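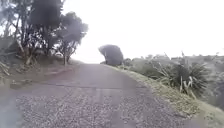

A paved path with a grassy bank on the left. Paths are one of the things a local government may look after.

Who Decides? How Governments Share the Work

A country is a big place to run. Someone has to decide how the army works, what the money looks like, how schools are paid for, and when the trash gets picked up. Most countries don't give all of those jobs to the same people. They split them up between different levels of government.

What is a level of government?

A level is a group of people who make decisions for a certain area. Many countries have three levels.

The national government makes decisions for the whole country. In some countries it is called the federal government.

The state or provincial government makes decisions for one large part of the country.

The local government makes decisions for a city, a town, or a county.

You can live under all three at the same time. If you live in a town, you also live in a state and in a country, and each one has rules you need to follow.

Let's look at a made-up country

We will call our country Mallholm. It has 23 provinces. One of them is Purndale, and in Purndale there is a small town named Plancombe, where 600 people live.

The national government of Mallholm prints the money and guards the borders. It also signs agreements with other countries. It would be confusing if every province had its own money. You would have to trade your coins every time you went to visit your grandmother.

The province of Purndale runs the big hospitals and the highways between towns. It decides how many days children go to school each year.

The town of Plancombe takes care of the things close to home. It fixes the paths, keeps the library open, and decides where the playground goes.

Who picks these people?

In a democracy, voters choose them. Grown-ups in Plancombe vote for a mayor and a town council. They also vote for people to speak for them in the Purndale assembly, and for people to speak for them in the national parliament. These votes can happen in different years.

The mayor of Plancombe is Kerubo Wanyama. She can't change the national laws, even if she doesn't like them. The leader of the country can't walk into Plancombe and move the playground, either. Each of them has a list of jobs, and the list is written down.

Where is the list?

In many countries it is in the constitution. A constitution is the set of main rules for a country. All the other laws have to fit inside it. It says what each level can do, and it often says what no level is allowed to do at all.

What does "centralized" mean?

You may hear this word on the news. In a centralized country, the national government makes most of the decisions. In a decentralized country, more of the decisions are made by states, provinces, and towns.

People disagree about which is better. Some say a strong center is fairer, as everyone gets the same rules and the same services wherever they live. Others say local people know their own area best. A town by the sea and a town in the mountains may need very different things.

Most countries are somewhere in between, and they can move one way or the other over time.

What happens when the levels disagree?

It happens a lot. Suppose Purndale wants to build a highway through a field in Plancombe, and the town says no. First, the two sides usually talk. If talking doesn't work, they may go to court. A judge reads the law and decides which level has the right to choose. The judge's job is to say what the law says — even when the answer is unpopular.

Where does the money come from?

Mostly from taxes. Each level may collect its own. The national government might tax what people earn, and a town might tax houses and land. Small towns often can't collect enough to pay for everything, so the higher levels send them some.

Say Plancombe needs $40 for every $100 it spends to come from Purndale. If Purndale sends less one year, the council has to spend less, raise the town's taxes, or borrow. This is why people argue about money between levels as well as about power.

Can kids take part?

Yes. You can't vote yet, but you can write a letter, go to a public meeting with a grown-up, or sign up for a youth council if your town has one. Haf Watkins was in fifth grade when she wrote to the Plancombe council asking for later library hours. The council talked about her letter at its November meeting, and the library now stays open until 6 p.m.

Words to know

Constitution: the main rules of a country
Council: a group chosen to make decisions for a town or city
Federal: having to do with a country whose power is shared between a national government and states or provinces
Mayor: the head of a town or city government
Tax: money people pay to the government

Try it

Find out the name of your mayor and one thing your town council voted on this year.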